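Community Help > Workplace and Home Equipment > Automation

Can a robot arm take over small sorting and packing chores yet?

Asked by: Tundstead Supplies Office
Posted: Tuesday, May 18, 2021
Status: Open, 3 answers

I write on behalf of a stationery and gift supplier with one packing room and a small counter at the front. Our staff spend a large part of each week on work that is simple to describe and tiresome to perform. Pens arrive in bulk cartons of 500. Each pen is taken out, turned so that the clip faces up, checked for scratches, and placed in a presentation box. Mixed returns from the counter must also be sorted back into the correct trays.

Management has asked whether this work can be given to a machine before the August intake, when our orders rise sharply. We have received one quotation, from a firm that proposes a single arm with a two-finger gripper on a fixed bench. The quotation assures us that the arm will handle "all common desk items." We do not know how much weight to place on that phrase.

We would be grateful for answers to the following points.

Is picking up a pen and placing it in a fitted box considered a solved task, or is it still a matter of trial?

Does a shiny metal finish cause difficulty?

Can the same equipment be turned to general tidying of the room at the end of the day, such as clearing benches and returning loose items to drawers? One of our directors has read that household machines of this kind are close to market and would like the purchase to serve both purposes.

We do not have an engineer on staff. Answers in plain terms would be appreciated.

Answer 1
Posted by: Ayman Tazi
Marked helpful by the asker

The three points deserve separate treatment, as the first is much further along than the last.

Picking up a pen from a known position is well within the ability of present equipment. If the pens are presented in a tray with a slot for each one, all facing the same way, an ordinary arm will lift them all day. The difficulty begins when the pens lie loose in a carton. They roll, they cross over each other, and the clips catch. The machine must then decide which pen is on top, which way it faces, and where it may be held without disturbing the others. Suppliers often quote for the first case and demonstrate the first case, and the customer then discovers that the purchase was needed for the second.
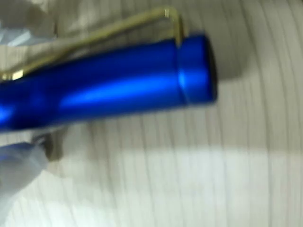
The pocket clip is the part of the task that I would examine most closely. A plain barrel is forgiving, and a soft finger may close on it almost anywhere. A clip such as the gold one on this blue pen stands up off the barrel and ends in a bent tip, so the pen no longer behaves as a simple cylinder. If one finger lands on the clip, the pen may turn in the grip as it is lifted. The machine can still be holding the pen and yet be holding it at the wrong angle for a fitted box. A person corrects this with a small movement of the thumb and does not notice having done so. Two fingers have very little means of making the same correction, and the usual remedy is to set the pen down and take it up again. That costs time on every cycle in which it occurs.

On the second point, a shiny finish does cause difficulty, although it can be managed. Depth cameras may return poor readings from polished metal, and a bright streak along a barrel may be taken for an edge. Diffuse lighting helps a great deal. So does a plain, matte bench surface. Please ask the supplier to carry out the trial under the lights of your own room.

I assisted with an evaluation of this type at the Narnalent packing site. We recorded 386 attempts with loose metal pens in a shallow bin, and we counted an attempt as good only if the pen was lifted, turned clip up, and seated in the box without help. Lifting was seldom the problem. Most of the lost attempts came at the turning and seating stages. The site went ahead with the purchase, but it kept a person at the bench to load slotted trays, and the arm now does the boxing alone.
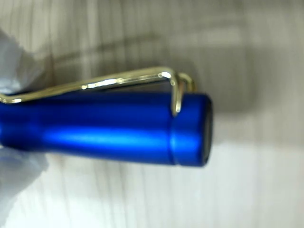

The inspection step should be priced as a separate item. Finding a scratch on curved metal calls for controlled light, a camera suited to the purpose, and a means of rotating the pen through a full turn. A quotation for a gripper and an arm will not normally include any of this. If your quotation is silent on inspection, you should assume that your staff will continue to do it.

As to general tidying, I would advise against buying on that expectation. Clearing a bench means meeting objects the machine has not been set up for, in places that change each day. Research groups can show it done slowly and under supervision. A fixed arm cannot reach your drawers in any case.

Before signing, I recommend that you request the following:

A trial of 200 consecutive picks using your own pens, taken from your own cartons.
A written definition of a successful pick, agreed before the trial.
The number of times a person had to step in.
The time per box with those stops included.

Answer 2
Posted by: Milar Home Services

We cannot speak to packing rooms, but we looked into machines for domestic work last year and did not proceed. Robot vacuums are satisfactory on open floors. For putting away loose items we found no product that we could place in a client's home without a member of staff present. Our position will be reviewed when that changes.

Answer 3
Posted by: Tarar

Get a vibrating feeder. It lines the pens up for you and then you hardly need a robot at all.

Comment on Answer 3, by Ayman Tazi

A feeder is a reasonable suggestion for plain barrels. Clips tend to hook together in a bowl feeder, and the finish may be marked by rubbing. I would want to see it tested on the actual stock before recommending it for presentation pens.

Comment on Answer 1, by Tundstead Supplies Office

Thank you for a thorough reply. The quotation does not mention inspection, and we have written to the supplier on that point. We have also asked for the trial of 200 picks. The supplier has replied that its standard demonstration uses 2 pens in a holder, and we have requested that this be changed.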